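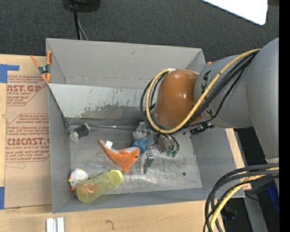

Wekov Bin Picking Station: Demonstration Visits

The Wekov bin picking station is available for viewing at the Allmont demonstration hall. Prukiser supplies the station and staffs the visits. Customers who are considering a purchase or a rental may see the station at work before requesting a quotation, and are encouraged to bring items of their own for the arm to handle.

This page covers the station as it is set up in the hall, the program of a visit, the conditions for bringing items, and the options for ordering afterward.

The Station

The station is a single-arm unit for removing mixed items, one at a time, from an open bin. The arm is mounted beside a work table and reaches in over one wall of the bin. Power and signal cables run along the outside of the arm, with slack left in loops near the wrist so that the last joint can turn freely. The gripper is metal and is carried pointing down toward the bin floor.

The demonstration bin is gray, open at the top, and wide enough for the wrist to come down inside it. The back of the bin has a sloping panel in front of the wall. The bin is held with a spring clamp at the upper left corner, which can be released by hand when the bin has to be exchanged. The panel and floor show the scratches and smudges of regular use, and Prukiser does not replace the bin for visits. Reflections from a worn floor are part of what the camera software has to deal with, and visitors who work with new or painted bins should mention this when booking.

Items Used in the Demonstration

The item library at Allmont holds 278 articles. They are soft, hard, clear and printed, and most are ordinary household goods and toys. The operator puts a small selection in the bin for each run. One such selection includes an orange plush sea animal with a white fabric tag, a small white plush chicken, a translucent yellow bottle and a small box-shaped object.

Soft toys present a particular difficulty. A plush article has no fixed outline, and a tag or a fin may be taken by the software for a separate item. Translucent bottles are difficult in a different way, as the color of the floor or of a neighboring item can show through the wall. Small boxes resting against the side of the bin must be approached at an angle, with care taken that the gripper does not touch the wall. Visitors are asked to watch these cases closely and to ask the operator for a repeat if they wish to see one again.

Program of a Visit

A standard visit lasts 100 minutes and begins at 9:30 a.m. or 1:30 p.m. Groups are limited to eight persons.

1. Arrival and safety instruction. Visitors sign in at the hall desk and receive a short instruction on the marked floor area. Loose scarves and lanyards are to be removed.

2. Slow run. The arm works through a prepared bin at reduced speed. The operator explains each approach and shows the matching view on the monitor.

3. Working run. The same bin is filled again with the items in a new arrangement and the arm runs at its normal setting. Visitors remain outside the marked area during this part.

4. Visitor items. Items brought by the group are checked, placed in the bin and attempted. The operator may change the gripper fingers once during this part.

5. Teach session. One member of the group may use the handheld controller, under supervision, to set a start position and a drop position.

6. Discussion. The group sits down with a Prukiser application engineer to go over the results. A written record of the visitor items, with the number of attempts for each, is sent to the group within one week.

The order of parts 4 and 5 may be changed on request. The hall does not provide lunch. Coffee and water are available at the desk.

Bringing Your Own Items

Each group may bring up to 12 items. An item must weigh no more than 1,000 grams and must be able to lie fully inside the bin. At least 100 millimeters must be left between the top of the item and the rim of the bin, so that the gripper can open above it.

The following are not accepted:

- open containers with liquid or powder
- glass
- food, other than in sealed retail packaging
- live plants
- items with exposed blades or needles
- items that cannot be replaced

Items may be marked or scuffed in handling. By placing an item in the bin, the visitor accepts this risk. Prukiser will return all items at the end of the visit, unless the group asks for some of them to stay at the hall for a longer trial.

Longer Trials

A longer trial may be arranged where one visit is not sufficient. The customer leaves a set of items at Allmont and Prukiser runs the station on them for up to three working days. The report from a longer trial gives, for each item, the number of attempts, the number of completed picks, and a short note on each type of failure. Video of the runs can be supplied. Longer trials are charged at the day rate, and the charge is credited in full against an order placed within six months.

Covers and Guards

Clear acrylic side guards are offered as an option and are cut to the table and bin supplied. Sheets are delivered in their protective paper, which should be left in place until the guards have been drilled and fitted. Customers who prefer to cut their own guards may order the drawing set only. The guards keep light items on the table and do not replace the fencing or the safety scanner that a site may require. The site assessment remains the responsibility of the customer.

What Is Supplied

The standard station includes:

- one arm with control cabinet and handheld controller
- one gripper with two sets of fingers
- one overhead camera with bracket
- one bin with clamps
- cable set for arm, gripper and camera
- picking software with a license for one station
- printed operating manual in English

The work table is not included. The table must be level, firmly anchored, and strong enough to carry a full bin without movement. A drawing with the hole positions for the arm mount is sent with the order confirmation.

Transport and Installation

Transport and installation are carried out by Somboon under contract to Prukiser. The station arrives on two pallets. Installation takes two working days, followed by a half day of operator training. Customers are asked to have the table, power supply and network connection ready before the first day. Where the station has to be carried up stairs or through a door narrower than that of a standard freight elevator, Somboon must be informed at the time of order.

Availability

Demonstration visits are held throughout the year, with the exception of December, when the hall is closed for maintenance. Requests should be sent at least two weeks ahead and should state the size of the group, the preferred time, and a list of any items to be brought, with weights and, if possible, photographs. A visit is free of charge. Visits canceled with less than two working days' notice may not be rebooked in the same month.

The hall is accessible by wheelchair, and the monitor at the station can be lowered. Photography is permitted in the hall outside the marked safety area. Visitors who wish to photograph the control cabinet with its door open must first obtain permission from the operator.

Related Items

Wekov Finger Set, Narrow
Wekov Spare Cable Set, Arm and Gripper
Open Bin, Gray, with Sloping Back Panel
Acrylic Side Guards, Cut to Size
Operator Training at Allmont, Half Day
Day-Rate Trials: Terms and Report Format

Contact Prukiser Sales | Visit Requests | Terms of Sale | Copyright Prukiser. All rights reserved. | Back to top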